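Clearing the table, again

Kojo Kyei asked me in September whether I still thought a machine would be putting away his dishes by the end of the decade. I said no, then spent the Christmas break reading up on why, so these are my notes.

Clearing a table is a poor benchmark in one respect: there is no agreed finish. A press brake either makes the bend or it doesn't. A table is clear when the person who owns it says so, and the mug that was left out on purpose counts as a mistake if it gets moved. Anyone writing a test has to pin that down first, and most of the published tasks do it by naming one object and one destination. Fruit into bowl. Tin into basket. It makes the scores comparable and it leaves out most of what makes the job tedious for a person.

The second problem is shape. A two-finger gripper is happy with a banana. A plate lying flat gives it very little: the rim is low, the approach has to be at an angle, and a centimetre of error puts a fingertip into the tabletop. Mugs sit somewhere between, depending on which way the handle faces.

Most of this is now tried in simulation first, with crockery, baskets and a few groceries spread over a perforated table and one arm hung above it.

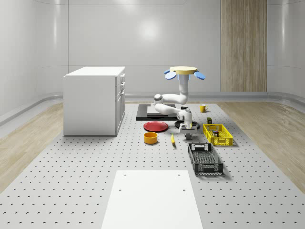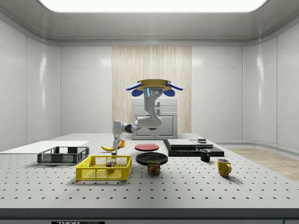

Kwame Fiadzo read a draft and disagreed with most of it. His view is that I am grading the hand when I should be grading the planning, and that picking things up has been good enough in warehouses for years. What fails at home, he says, is knowing that a bowl goes inside another bowl and a basket doesn't go on a plate. He would also take a machine that needs 9 minutes per table, so long as he can leave the room.

I accept the point about speed. On the hand I'm less sure. At Stikden we ran 200 picks of mixed tableware on a bench arm and the planner chose a sensible order nearly every time. The misses were almost all at contact - side plates, mainly, and two saucers that slid.

Shop floors are further along, mostly thanks to fixtures. Put the part in the same nest every time and the hard bit goes away. A kitchen could be fitted out like that too, with slots for plates and pegs for mugs, but I can't see Kojo agreeing to it.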